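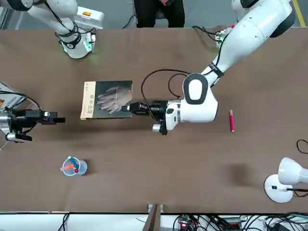

第三章 台灯的安放与阅读位置的布置

本章适用于Dindix 圆座软管台灯,以及与其配套的Flerkulach 桌面。桌面的组装见第二章。如果您使用的是别家的桌子,本章大部分内容同样适用,只有3.2节关于桌沿线夹的部分需要参照您自己桌子的情况处理。

本章修订于2018年4月23日。与旧版相比,3.4节重写了软管的弯折方法,3.6节增加了关于光面封面的说明,其余只改了个别字句。

3.1 开始之前

请确认以下物品已经取出并放在手边:

台灯主体(灯座与软管出厂时已连接,不需要拆开)
灯头
电源线,带插头
桌沿线夹
扎线带一包
软布一块
您平时要读的书一本,最好是平装本

书在调整时用来确定光照的位置。请用您真正常读的那一类书,开本大小差不多即可。用杂志或者单张纸代替也能完成安装,但是纸张太薄,定出来的光斑往往偏低,日后换成厚书又得重调一遍。

包装里另有一张保修卡和一份快速指引。快速指引只有图,没有文字,内容与3.3节和3.4节相同。两者有出入的地方以本手册为准。

注意:在3.5节之前,请不要把插头插入插座。

注意:灯座底面贴有一层保护膜。膜不揭掉时,灯座在桌面上会滑动。揭膜时从边缘的小缺口处开始,慢慢拉开,不要用刀片。

3.2 准备桌面

1. 把妨碍操作的杂物从准备放书和灯的位置移开。桌子另一头的东西不必动。

2. 用拧干的软布顺着一个方向擦一遍桌面,再用干布擦一遍。Flerkulach 的棕色桌面是哑光的,表面带有细微的深色纹路,这些纹路是正常的,不需要反复擦拭。若用了清洁剂,请选中性的,擦完后再用清水布过一遍。

3. 等桌面完全干透。灯座底部的防滑垫沾水以后附着力会下降,并可能在桌面上留下一圈浅印。

4. 决定您坐在哪一侧。下文把靠近您身体的桌沿称为近侧,对面的桌沿称为远侧。左和右都以您坐下面向桌子时的方向为准。

5. 检查近侧桌沿。前臂搁在桌沿上时应当是平的,不应当被抬起来。若感觉肩膀在往上耸,请先把椅子升高,或者按第二章的办法把桌腿调低一档。这一步做完再布置台灯,以免后面返工。

6. 安装桌沿线夹。线夹一般装在远侧桌沿,位置在灯座将来所在处的旁边。线夹有弹性的一面朝下,从桌沿外侧推入,听到轻微的一声即到位。桌沿厚度超过线夹开口的,不要硬推,改用包装内的双面胶片把线夹贴在桌面背面。

说明:远侧桌沿后面如果还紧接着另一张桌子,应给电源线留出一道缝,缝宽能让插头竖着通过就够了。两张桌子完全顶死以后,电源线会被夹住,时间一长外皮会磨损。

说明:如果桌子上还有别的设备要用电,请先想好各条线的走向。线与线可以交叉,但是不要让电源线从经常翻动的书下面穿过。

3.3 确定书的位置

先定书,再定灯。很多用户习惯先把灯摆到一个看上去合适的地方,再让书去迁就灯光,结果坐姿是歪的。按下面的顺序做,花的时间并不更多。

1. 坐下,背靠椅背,双脚着地。

2. 把书合上,封面朝上,平放在桌面中部。书脊的方向按您翻书的习惯。竖排的中文书多数从右边翻开,横排的从左边翻开,定位时请把这一点考虑进去:翻开以后,书占的宽度是合上时的两倍,向哪一边展开,就要在哪一边留出空地。

3. 把书向自己拉近,直到近侧书边离桌沿14厘米。这个距离可以让手腕搁在桌面上翻页。习惯用手托着书看的人,这个数不必理会。

4. 打开书,随便翻到中间某一页。低头的幅度以不觉得脖子吃力为准。如果需要弯腰才能看清,把书再拉近一些,或者用书架把书的远端垫高。

5. 合上书,不要移动它。接下来的步骤都以书现在的位置为基准。

书不需要与桌沿严格平行。惯用右手的人写字时纸面常常略微向左斜,看书时也有人喜欢稍微斜着放。只要您觉得顺手,灯光都能照顾到。

提示:可以用一小截纸胶带在桌面上标出书的一角。调完以后撕掉。不要用普通透明胶带,撕下时有可能带起桌面的涂层。
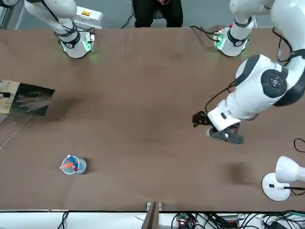
6. 定好书的位置以后,在书的四周留出一块活动的地方。左右两侧各留一个手掌的宽度,远侧留得多一些,灯座就放在那边。水杯、笔筒之类请放到手肘碰不到的地方。

7. 用手在书的上方做几次翻页的动作,动作尽量和平时一样大。手臂经过的范围内不应当有软管,也不应当有悬着的线。

如果桌子由两个人轮流使用,且两人惯用手不同,请各自做一遍第1步到第7步,再取一个中间的位置。书可以每次挪动,灯座则尽量不要来回搬。

关于书的厚度:

薄的平装本放在桌面上,页面高度与桌面几乎相同,不需要特别处理。

厚书翻开以后,左右两半高低不同,读到开头和结尾时差别最大。请以书的中间部分为准来调灯。

精装大开本的书重心靠外,放得太靠近桌沿时容易翻落,应当往里推一些。

硬要把平装书摊平会损伤书脊。可以用Iwasaki 压书条压住页边,压书条另售,也可以用任何重量合适、边缘圆滑的东西代替。压的时候压在页边空白处,不要压在书缝上。

3.4 安放台灯

1. 揭去灯座底面的保护膜(见3.1节)。

2. 双手拿起台灯,一手托住灯座,一手扶住软管的下段。不要只提着软管的顶端,灯座的重量会使软管根部受力过大。

3. 惯用右手的人,把灯座放在书的左侧;惯用左手的人放在书的右侧。这样写字或者用手指着字行阅读时,手的影子落在外边。

4. 把灯座向远侧推,推到靠近远侧桌沿的地方。灯座应当整个落在桌面以内,任何一部分都不要悬出桌外。灯座与书的间距以30厘米为宜。桌子较窄的可以再近一点,只要翻书时碰不到软管就行。

5. 转动灯座,使电源线的出口朝向离书远的那一侧。

6. 轻按灯座的边缘,换几个方向按一圈。灯座不应当晃动。若有晃动,检查防滑垫下面是否夹了沙粒或者纸屑。

7. 把灯头接到软管顶端。对准卡槽后向里推,再顺时针拧紧。手拧即可,不要用钳子。

8. 弯折软管。先弯下段,使软管整体朝书的方向倾斜;再弯上段,使灯头转向下方。弯的时候两只手要握在弯折处的两侧,距离约一个拳头,弯成圆滑的弧形。

9. 调整灯头高度。灯头下缘到书页的距离为近32厘米时,光斑大致能盖住一本摊开的普通开本平装书。想照得宽就抬高一些,想照得亮就压低一些。

10. 坐回椅子上,平视前方。此时眼睛不应当直接看到灯头里的发光面。若能看到,把灯头再往下转一点,或者把灯头降低。

注意:软管的同一处不要反复弯折。频繁调整时,请换着位置弯。

注意:软管不可弯成锐角,也不可绕着自身打圈。软管里面有导线,弯得太死会使导线断裂,这类损坏不在保修范围内。

注意:弯折软管时必须有一只手按住灯座。

软管弯好以后会有少许回弹,回弹的幅度在头几天最明显。装好后过几天再检查一次灯头的高度,需要的话补弯一下,以后基本不会再变。

如果台灯的位置与窗户在同一侧,白天和晚上都可以不动它。窗户在另一侧时,白天书页上会有两个方向的影子,多数人不觉得有妨碍;觉得有妨碍的,白天关灯就行。不建议把灯座搬到窗边再搬回来。

3.5 整理电源线

电源线出厂时捆成一把,拆开以后会带着弯,在桌面上盘成一团。请不要在这种状态下长期使用。 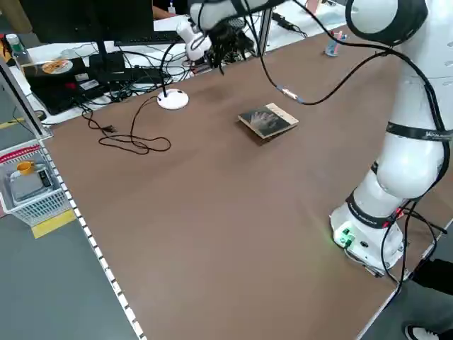
图3-2 台灯位于书的左侧、靠近远侧桌沿处;灯座左侧的桌面上是缠绕的黑色电源线,插头搁在桌面上。

1. 找到插头一端,从这一端开始解。遇到打结的地方,把圈放大,让插头从圈中退出来,不要两头用力拉。

2. 线全部解开以后,用手从灯座一端顺到插头一端,捋几遍。线上的弯不必完全捋直,能平伏在桌面上就可以。天冷的时候线皮偏硬,可以在室温下摊开放一晚再整理。

3. 检查线的外皮。有裂口、压扁或者露出内层的,停止安装,联系售后。

4. 把线从灯座引向远侧桌沿,走最短的路。

5. 把线压入桌沿线夹。线夹与灯座之间要留一点余量,使灯座可以左右转动,而线不会绷紧。

6. 越过桌沿以后,线顺着桌子背面垂下,再引向插座。垂下的部分不要拖到脚能踢到的地方。

7. 多余的线折成来回的几折,每折长短相近,用扎线带在中间松松地扎一道。包装内的扎线带共6条,一般用不完。扎好的线束可以搁在桌子背面的横档上,也可以挂在线夹下面的小钩上。

8. 确认台灯开关处于关的位置,再把插头插入插座。

9. 打开开关,看光斑是否落在书上。不亮时先关灯,拔下插头,检查灯头是否拧到位,再重试。

注意:多余的电源线不要绕成紧密的圆圈,也不要压在灯座下面。灯座压住线以后会翘起一边,容易倒。

注意:插头暂时不用时,请放在桌面靠里的位置,插脚不要朝外悬在桌沿上。

注意:拔插头时捏住插头本身,不要拽线。

桌上有多条黑色电线时,插头一端不容易分辨。可以在台灯插头旁边贴一小块纸标签,写上“台灯”两个字。标签不要贴到插脚上。Herley 插线板附有一组彩色线环,套在线上也能起到同样的作用,这种插线板需要另外购买。

若插座在桌子的另一侧,宁可让线绕到桌子背后走,也不要横穿桌面。实在只能横穿的,应紧贴远侧桌沿走线,并在两端各加一个线夹固定。

3.6 用书检查光照

以下检查在晚上做最准。只开台灯,看一遍;再把房间顶灯打开,看一遍。

1. 把书合上放回原位,封面朝上。看封面上有没有明显的白色反光。

覆了亮膜的封面会反光,深色封面上尤其明显,人像、手部特写一类的照片也常常被反光盖住一块。这只说明封面是光面的,并不说明灯的位置不对。请以内页为准。

2. 把书翻开到中间。从左页的第一行看到右页的最后一行(竖排书则从右页看起),亮度应当大体均匀。离灯远的一侧会稍微暗一些,这是正常的。

3. 如果远离灯的那半页明显发暗,把灯头抬高一点,再往书的中线方向移动。通常只需要调软管的上段,灯座不用动。

4. 如果书缝附近有一道深色阴影,把灯头向近侧移动一点,使光沿着书缝的方向照过来。

5. 如果内页反光刺眼,多半是铜版纸。把书的远端略微垫高,或者把灯头向外偏一些,让反光避开眼睛。

6. 拿一支笔,在书旁边的纸上写几个字。笔尖处不应当落在手的影子里。若有影子,检查灯座是否放在了惯用手的同一侧。

7. 用手按住桌面,轻轻晃动。灯头会跟着晃几下,随后停住。停不下来或者晃动很大的,说明软管伸得太长,灯头离灯座太远,请把灯座移近书一些,减小软管伸出的距离。

检查完毕后撕去桌面上的纸胶带。

3.7 常见情况

灯座慢慢滑动
保护膜没有揭掉,或者防滑垫上沾了灰。用湿布擦净防滑垫,晾干后放回。不要在防滑垫上涂胶水。

灯头自己往下垂
检查软管是否在同一处弯得太多。把软管捋直,换一处重新弯。若仍然下垂,可能是在灯头上挂了东西。灯头上不能挂任何物品,包括眼镜和书签绳。

翻书时总是碰到软管
灯座离书太近,或者软管下段弯得太低。先把下段抬直一点,不够再移灯座。

书总是往近侧滑
垫高书的远端以后容易出现。在书下垫一块薄的防滑布,或者降低垫高的程度。桌面不平也会有这个问题,请按第二章检查四个桌脚。

电源线从线夹里脱出来
线夹与灯座之间没有留余量,转动灯座时把线拽出来了。重做3.5节第5步。

封面朝下放时桌面留下印子
有些封面的油墨遇热会发粘。台灯长时间照射同一处时,不要把书封面朝下压在桌面上。印子用中性清洁剂可以擦掉。

桌面上有灯座的圆形痕迹
揭膜时有残胶,或者擦桌后没有等到干透。用软布蘸少量温水擦,擦不掉时隔一天再擦一次。不要用酒精。

3.8 日常维护

台灯不使用时,关掉开关即可。外出多日的,请拔下插头。

灯座和灯头用干布擦。白色灯座上的手印可以用微湿的布擦掉,擦前先拔插头。软管表面不要上油。

书看完以后请合上放到一边。长时间在灯下摊开,纸张会发黄,封面的颜色也会变浅,浅色的书脊和边条变化得最快。

搬动桌子之前,先把台灯拿下来,电源线从线夹中取出,松松地绕好,用扎线带扎住。灯座放在箱子底部,软管捋直,灯头拆下另包。搬到新地方后,从3.2节第4步开始重做一遍即可,不必重新阅读3.1节。

线夹可以反复拆装,取下时捏住两侧往外拉。双面胶片只能用一次,补充胶片可凭保修卡向售后索取。

灯头的更换方法见第四章。桌腿高度的调整见第二章。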